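Arnska Woven Tablecloth Review: Three Months In

I have owned a lot of tablecloths and I have liked maybe two of them. We have a round table, which sounds charming until you try to buy a cover for it, and most of what's out there is either shiny vinyl that smells like a pool toy or something so delicate you end up putting placemats on top of it. So when the Arnska round cloth popped up while I was shopping for something else entirely, I read nearly 300 reviews (yes, I have a problem) and ordered it that night.

Mine is the gray with the thin white grid. It also comes in a mustard and a kind of brick color, and I went back and forth on the mustard for a week. The gray won because our dining room already has a lot going on and I wanted one calm thing in there!

Out of the package it had fold lines like a road map. The card says to iron on low from the back. I did that, got bored halfway, and threw the whole thing over the shower rod overnight with the bathroom all steamed up, and by breakfast most of the creases had dropped out. One stubborn line down the middle hung on until the first wash.

The weave is what I like best. It has a bit of texture to it, enough that things stay where you put them. My old cloth from Plaria was so slick that a bowl of soup would take a little trip every time someone bumped the table. On this one, mugs stay put, the mail stays put, and I can write a grocery list on it without my pen poking through, as long as there's a magazine underneath. 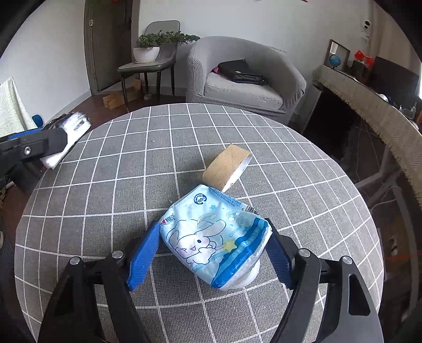

Our table is really the everything table, so it gets homework, pill bottles, cold-season tissues (the kids will only use the ones with a cartoon character on the wrapper, and I have given up fighting it), library books, a laptop or two, and dinner if I can clear enough space. A pale solid cloth would look wrecked by noon. The grid hides crumbs and stray pencil marks surprisingly well, and I only notice them when I'm right on top of it with a sponge.

Now for the thing that may drive some of you nuts. It's a grid, on a round table. Straight lines in the middle, and then toward the edge they start to bend outward, and if you are a person who straightens picture frames in other people's houses, you are going to see it. I spent the first few days tugging at mine trying to get the center square in the center. I've stopped. My husband says he never noticed the lines at all, so there's your range of human experience.

Washing: cold, gentle, hang dry. I've done it five times, and one of those times it went in the dryer by accident – my fault, I wasn't looking – and it came out a touch shorter but still fits. Spaghetti sauce came out with dish soap and a short soak. Turmeric did not. There's a faint yellow thumbprint near my chair that I now cover with the salt shaker. Red marker came out after two tries, which impressed me more than anything else on this list.

It isn't waterproof, and I want to be clear on that, as the store page is a little dreamy about "spill friendly." A spilled glass gives you a few seconds to grab a towel and then it soaks right in. If your table is good wood, put a pad under it. I use an old felt one from Tunstall that I trimmed to fit with kitchen scissors, and it also makes the cloth lie flatter.

The hem is tidy except for one spot where the stitching wandered and left a loose thread. I snipped it and it hasn't unraveled. I did email them about it and got a friendly answer the same afternoon offering a replacement, and then I was too lazy to mail mine back.

Would I buy it again? Yep, and I'd get the mustard as a second so I'm not eating off bare wood on laundry day. If you have toddlers at the stage where every cup goes over, stick with wipe-clean for now. Omis has a decent one, a little stiff, my sister-in-law swears by it.

Four stars. I'd go to five if they'd do something about the turmeric.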